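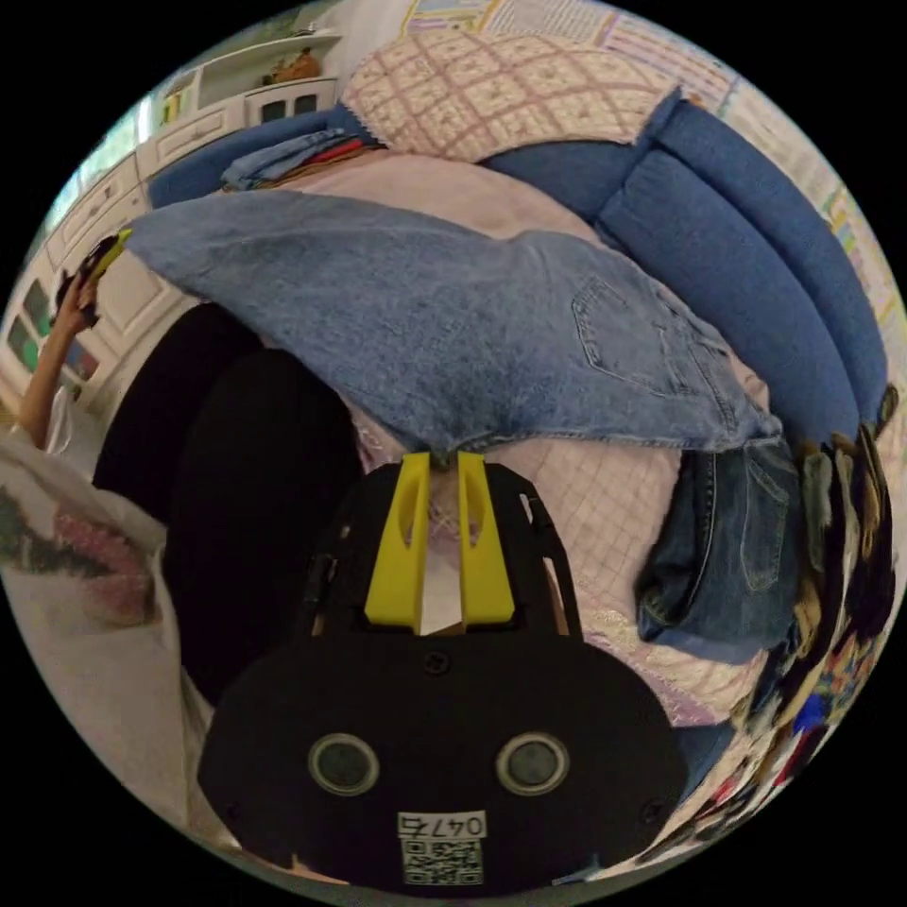 Ticket 919
Site: Farncombe laundry room, ground floor
Opened: 03/03/2026
Category: Appliance, front loader
Priority: Normal
Status: Monitoring

Reported fault
Villance washer stops partway through the heavy cycle and shows E20. Drum still has water in it. Happens with jeans and towels, not with shirts or sheets. Resident has tried turning it off at the wall and starting again. Same code each time.

Log

08:40
Called the resident back. Code comes up near the end of the rinse, before the spin. Asked them to leave the door shut and not start another load.

10:15
On site. Drained the machine through the emergency hose behind the kick panel. Took the filter out. Found grey lint, a hair tie and a five-cent piece. Cleaned and refitted, checked the seal. Ran rinse and spin with nothing in the drum. Finished normally, no code.

10:50
Ran heavy cycle with a wet load of denim. E20 again at the same point. Pump hums but the water level drops very slowly. Filter still clear.

11:05
Pulled the machine out from the wall. Drain hose was folded flat where it passes behind the tap. Straightened it and cut the old cable tie that was holding it down. Hose has a permanent crease and wants to fold again.

11:30
Rang Tollby for a replacement hose. Part 451 is the right one for this model. They had one on the shelf at the Preda counter. Put on hold until pickup.

14:10
New hose fitted, with the plastic bend supplied in the bag. Clipped it higher up so it clears the tap. Pushed the machine back slowly and checked behind it with a torch. No kink.

14:25
Heavy cycle started, same denim load. Drained and went into the spin. No code. Spin was noisy for the first minute while the load was bunched up on one side, then settled.

15:20
Cycle complete. Floor dry under the hose joint and at the filter cover.

Notes for resident
Keep heavy loads to two-thirds of the drum. Empty pockets. Clean the filter monthly. Don't push the machine hard against the wall.

Related
Ticket 178, same machine, last September. Closed as blocked filter. The hose was not checked on that visit.

Next action
Phone the resident after three more heavy loads. Close if E20 has not come back. If it has, order a pump.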